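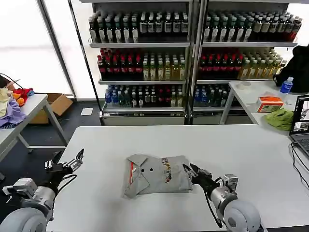 White cotton turning grey since moving to a hard water area

Posted by Nisha Yadav in Household and Laundry, Lernik Community Help

I should be grateful for advice on the care of white cotton in a hard water district. Our household moved to the upper part of Lernik in June. The water supplier's notice for our street gives a hardness of 447 milligrams per litre as calcium carbonate. At our former address the water was soft and we had no difficulty of this kind.

Since the move, pillowcases, tea towels and shirts have become dull and rather stiff. The labels state 100 per cent cotton in most cases. I use a liquid detergent for colours and a fabric conditioner, and the machine is normally set to a cool wash. I have increased the conditioner without any improvement. The machine was serviced before we moved and no fault was recorded.

I wish to know whether the greyness can be reversed, and whether a water softener is necessary. We are tenants, and alterations to the pipework would require the landlord's written consent.

Abhishek Mittal

Use vinegar. It works for everything and you will not need the softener. Put it in the drawer with whatever bleach you have and run it hot.

Eylül Akgül

The advice given in the previous reply should not be followed. Vinegar must never be combined with bleach, as the mixture can release chlorine gas. I have asked the moderators to attach a warning to it.

With regard to the original enquiry, the most probable cause is an insufficient dose of detergent for the hardness of the water. The minerals take up part of the detergent, and what remains cannot keep the soil away from the fabric. The packet will normally give separate quantities for soft, medium and hard water, and the last of these should be used. For white cotton, a powder containing an oxygen-based bleach is preferable to a liquid for colours, which as a rule contains no bleach.

Fabric conditioner should be discontinued for the time being. It can leave a coating on cotton, particularly on towels, and an increased quantity may well have contributed to the dullness.

To recover the affected items, I would suggest a wash at the warmest temperature permitted by the care label, with the full hard water dose and a water softening product suitable for the machine. The drum should not be packed tightly. It may be necessary to repeat this 3 or 4 times before any change is apparent, and older items may not recover fully. Wool and silk should be kept out of this treatment altogether.
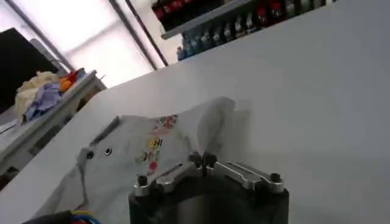

Progress should be judged in daylight, with an unwashed or little-used white item kept aside for comparison. Artificial light is often yellow and gives a misleading result. The surface beneath the cloth also has an influence: white fabric draped loosely on a white tabletop, as in the photograph, is being measured by eye against the white of the table, which may be of quite a different tone. Two cottons laid side by side give a fairer comparison. The same position by the same window should be used on each occasion.

A plumbed-in softener is not necessary for laundry alone. Should you wish to raise the matter with the landlord on account of limescale in the kettle and shower, the request is best made in writing, with a copy of the supplier's notice enclosed.

Mostafa Sqalli

I concur with Eylül Akgül. In our case the change from liquid to powder was sufficient for the bed linen, although the tea towels remained grey and were eventually used as cleaning cloths.

I would add that the machine itself requires attention in this district. An empty hot wash with a descaling product, carried out according to the manufacturer's instructions, is advisable at regular intervals, and the detergent drawer should be removed and rinsed.

Nisha Yadav

Thank you. I have purchased a powder and stopped the conditioner. The first load of pillowcases is on the line.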